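Marking Layout Lines on Dark Surfaces

Last updated: December
Reading time: 5 min

Layout lines on a bench, floor, or mat do two jobs. They show where an item belongs, and they make it obvious when the item has drifted. On light surfaces almost any color works. Dark gray and black surfaces need more planning.

This guide covers temporary lines made with low-tack tape. Paint and inlaid strips are covered in the Wurndale shop notes.

Materials

- Low-tack tape, narrow width, two colors
- Steel rule, 100 cm
- Chalk pencil, white
- Lint-free cloths
- Isopropyl alcohol, 90 percent (hard surfaces only)
- Stiff brush or vacuum with a crevice tool (textile surfaces)
- Rubber roller

Step 1. Choose colors under working light

Cut a short piece of each tape and place it on the surface. View it from standing height with the room lights set as they will be in use. Then view it from a low angle. Red loses contrast against charcoal faster than most people expect, especially in the evening. Yellow and white hold up better but show dirt. A red line with a second, lighter line beside it is a workable compromise, provided the two stay parallel.

Keep a record of which color means what. In the Stefanou scheme, red marks a limit and the second color marks the side to work on. Angeliki Chatzigeorgiou's version reverses this. Either is fine if it is posted.

Step 2. Prepare the surface

Hard surfaces: wipe once with a dry cloth, once with alcohol, and leave for 22 minutes. Textured finishes hold residue in the low spots, so wipe in two directions.

Carpet and woven surfaces: vacuum along the weave, then across it. Do not use alcohol. Specks and lint left under the tape lift the edge within days.

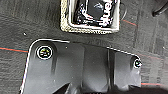
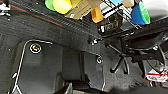
Thin lines in the red to reddish-orange range on dark charcoal-gray surfaces.

Step 3. Transfer the layout

Work from one fixed edge. Measure every line from that edge and not from the previous line, or small errors add up across the layout. Make a chalk tick at each end and one in the middle of any line longer than the rule. Check corners by measuring both diagonals. If they differ by more than the tape width, move the ticks before going further.

Step 4. Lay the tape

1. Anchor one end past the chalk tick.
2. Unroll the full length without touching the surface.
3. Pull only until the tape is straight. Stretched tape shrinks back and opens gaps at the corners.
4. Lower it onto the ticks and roll from the center outward.
5. Trim the ends square.

On textile, roll each line twice. At a change in height, cut the tape and start a new piece. Tape bridged over a step will tear at the step.

Step 5. Check and maintain

Inspect the lines every Friday. Replace any piece with a lifted end; pressing it back down rarely holds. Theano Pappas logs replacements by line, which shows quickly where traffic is heaviest.

For hard floors under rolling loads, plan on full replacement after 1,000 passes. Peel slowly at a low angle, back over the tape itself. Residue on hard surfaces comes off with alcohol. On carpet, press a fresh piece of tape onto the residue and lift, and repeat as needed.

Related
Reading a Floor Plan With Mixed Units
Chalk, Pencil, or Scribe: Temporary Marks Compared
Flarnico Rollers: Care and Storage
Storing Tape Through a Cold Winter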